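2 min read

Bench notes from Prondovbridge

The arm on the end bench has a name now. It is Komen, after the box the motors came in, and the vote was closer than it should have been. It has also taken over the end bench entirely, so anyone hoping to solder there before June should make friends with the people by the window.

For those who missed the autumn, the plan was a small arm that could pick things up off a table and put them down somewhere else on the same table. A child of two can do this and will do it all day unasked. We have spent 156 pounds and most of our evenings on it, and I would say we are level with the child on enthusiasm.

The shoulder is fine. The elbow is fine if you don't lean on it. The trouble has all been at the far end. The first pair of fingers, printed in a hurry, had rounded inside faces that squeezed whatever they met and sent it across the room like a wet bar of soap. We found one bottle top behind the pillar drill and another in Gerrit Gumede's hood. The new ones are flat blades, squared off at the tip, and they screw to the bracket so we can swap them without taking the whole wrist to bits. I was against the screws. I have since been shown the drawer of snapped clips and have withdrawn my remarks.

Then there is the wrist camera, which rides along behind the fingers and sees what they see. Mounting it took an evening. Persuading everybody that the picture was the right way up took two more, as the wrist turns through 90 degrees on the way down and half of us turn our heads with it. The lamp doesn't help either. Anything white and shiny glows, and the software (ours, so no one to write to) is inclined to treat a good strong shadow as an object in its own right. It has made several sincere attempts to pick one up.

What it gets to work with, fingers open and a white disc close by the right-hand one:

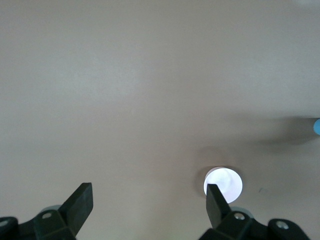
Ayanda Ntuli thinks we are fussing over the fingers when we ought to be fussing over the table, and would like it noted that a dull cloth and a second lamp would cost less than another month of my software. Gerrit agrees about the lamp and not about the cloth, on the grounds that the fingers will catch it and we'll have invented a machine for clearing the dinner things.

The lamp is on order. Until it comes, please leave the exposure settings alone, and if you borrow the small screwdriver, the one with Kivton on the handle, put it back in the mug. Thirteen millimetre spanners we have plenty of, for some reason.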